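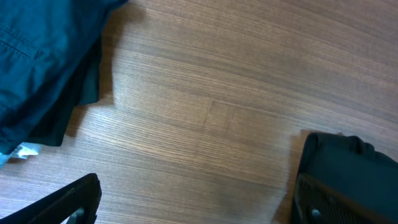
4.3 Setting up the wrist camera and gripper for cloth

This section applies to the Rullex two-finger gripper fitted to a Davalus arm. Complete section 4.2 (mounting the arm) before you start. You will need the hex key from the accessory bag and a few garments of the sort you intend to handle.

CAUTION: Press the stop button before putting your hands between the fingers. The fingers can close when the controller restarts.

Checking the view

1. Switch on the controller and wait for the status light to turn steady green.
2. Open the Camera page and select Wrist.
3. Open the fingers fully. Both should show along the bottom of the live view, one towards each corner, with the table surface visible between them.
4. If only one finger shows, slacken the camera bracket, turn it until both come into view, and tighten it again.
5. Select Save view.

Note: The inner face of the finger must be visible on at least one side. The software uses the pattern on the grip pad to judge how far the fingers have opened.

Placing the cloth

6. Lay a folded garment on the table, clear of the fingers. Keep a bare area beside it large enough for the gripper to come down without touching the fabric.
7. Check the lighting. Soft shadows beside the cloth are fine. If the table looks white in the live view, turn the lamp away or lower Exposure by one step.
8. Select Find cloth. An outline is drawn round the fabric.
9. If the outline takes in part of the table, select Redraw and trace the edge by hand.

Note: Strong wood grain is sometimes read as a fold. On a grained table, set Surface to Patterned. Joints and repairs in the tabletop do not need to be covered.

Dark garments lying under lighter ones may be outlined as a single item. To have them picked separately, set Layers to Split.

Remove loose tags, paper labels and packaging from garments before a long run. They can catch under the grip pads.

Setting the grip

10. Set Grip force to 3 and select Test pick.
11. If the cloth slips, raise the force one step at a time. Do not go above 6 for knitted fabrics.
12. Save the settings under a new name. The Default profile is overwritten at each update.

Care of the grip pads

Wipe the pads with a dry cloth every 1000 picks and replace them at 3000. The pick counter is on the Service page. Check the finger screws whenever you change the pads. Do not use solvent or thread-locking fluid on them.

Replacement pads are sold in pairs by Tejada. Fit both at the same time, then repeat steps 1 to 5.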